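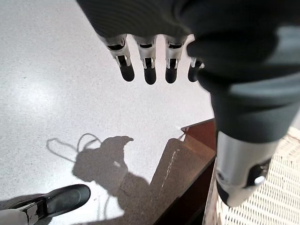 Four fingers and a thumb in dark grey and silver.

The owner of Rurnulside, a block of 14 self-catering units on the lake road past Grotbridge, did not set out to run holiday accommodation. She bought the place as a motel, with breakfast trays and a vending machine, and kept it that way for two years before she put in the kitchens.

"People were cooking anyway," she says. "They had camp stoves out on the balconies. I would go past in the evening and smell onions. I thought, well, if they want to cook, they had better do it at a proper bench."

We spoke in the office, with the phone going most of the morning. The units were full that week and she was taking names for cancellations.

The kitchens were the biggest single expense she has had. She got quotes for full ovens and decided against them in all but the family units. The others have a cooktop, a microwave and a full-sized fridge. She says the fridge matters more than the oven. "Families turn up with two eskies and a week of groceries. A bar fridge is no good to them. I had a bar fridge on my own holidays as a kid and the milk was always frozen to the back."

Grotbridge has the nearest supermarket, 40 minutes away on a clear road. She puts that in the listing, near the top, and repeats it in the email that goes out before arrival. Some guests still miss it. For them there is a cupboard in the office with pasta, tinned tomatoes, rice, tea and long-life milk, sold at what she paid.

"I don't want to run a shop," she says. "But I'm not sending someone back down that road in the dark for a packet of spaghetti." 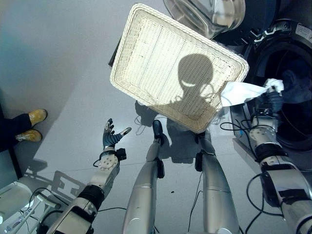

Tilted woven basket and white cloth, pale floor below.

She is firm about the listing in general. The previous owners called the place lakeside. The lake is across the road and down a track, and the water is too weedy for small children until you get around to the jetty. She took the word out of the description in her first month and bookings dropped for a while, then came back.

"The ones who come now know what they're coming to. It's quiet. There's no pub. You can walk to the jetty and you can walk up to the Cerkatska lookout, and after that you'd want to have brought a book."

The minimum stay is two nights, or five over the summer holidays. That rule has cost her some goodwill. Travellers heading through to the coast ring up wanting a single night and are not pleased to be turned down when they can see a light off in one of the windows. She says a single night takes as much cleaning as a week, and on her prices it loses money.

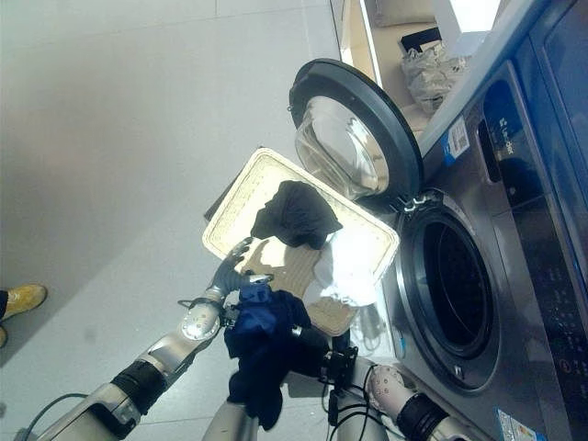
One comment left in the guest book last June held that the summer rule was unfair on couples without kids, who could only get a few days off together and ended up paying for nights they never slept there. The writer had otherwise liked the stay and asked for a better frying pan.

"I bought the frying pan," the owner says. She has not changed the rule, though she will now break up a gap between bookings if somebody rings close to the date. She prefers that they ring. The booking site handles most of the reservations but it cannot offer a shorter stay for one unit and hold the rest, or if it can she has not found the setting.

Her nearest competition is Ketilsson, the lodge at the north end of the lake, which has a restaurant and a heated pool. She sends people there for dinner and does not regard it as much of a threat. A guest who wants a pool will choose the lodge whatever she charges.
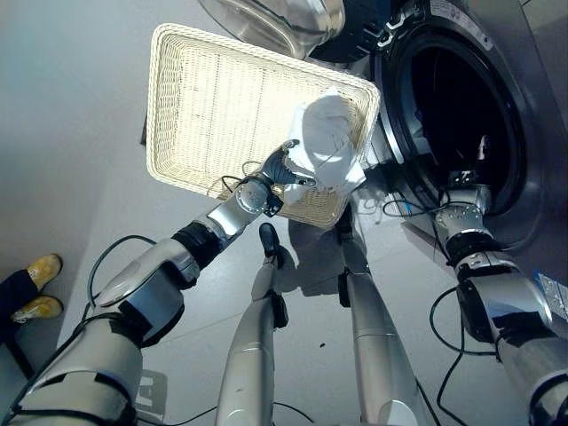

She did look into building one of her own. The quote was within reach, but the fencing and the insurance were not, and the only flat ground is where guests park their boat trailers. The money went on new mattresses and a covered barbecue area instead. The barbecues are gas and free to use. She asks people to scrape the plates when they finish and says most of them do.

Complaints, when they come, are usually over the mobile reception, which drops out behind the hill. The wifi reaches every unit except the one at the far end, and that one is let at a lower rate with a note saying so. It has its regulars. One family has asked her not to fix it.

Next on her list is the gravel driveway, which washes out at the bottom corner whenever there is heavy rain. She would like it sealed before winter. The contractor has been to look at it and she is waiting on a price.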